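Handout 3: Choosing a hand-held gripper kit
Module notes, V. Wallin

The kit under review is the Domix hand-held gripper, supplied by Salehi of Prurness. The unit is carried by the operator and records demonstrations without an arm being present. Two units were bought for the Bikham course in May. Read these notes before the practical.

Supplier's terms. The price covers the gripper, a charger, spare finger pads and 15 hours of remote support. Calibration is charged separately after the first 500 demonstrations. Ask for the calibration sheet with each unit and check that the serial numbers agree.

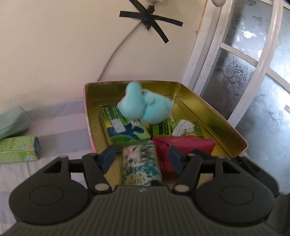 Finger geometry decides which tasks the kit can be used for. The Domix closes from both sides, so each finger needs free space next to the object. An open container with mixed contents tests this well. In the tin, the wrapped cylinder stands upright at the front with a pad on either side of it, while the green box behind it lies flat and offers far less to grip. Soft items such as the plush birds and the red pouch should be logged as a separate class, as they change shape under load.

Points for your report:
Width of the body compared with the opening of the container.
Behaviour of the rubber pads on glossy wrapping.
Operator fatigue over a session of three hours.
Cost per usable demonstration, calibration included.

Reports are due on August 6, 2022. Maximum length two pages, tables excluded.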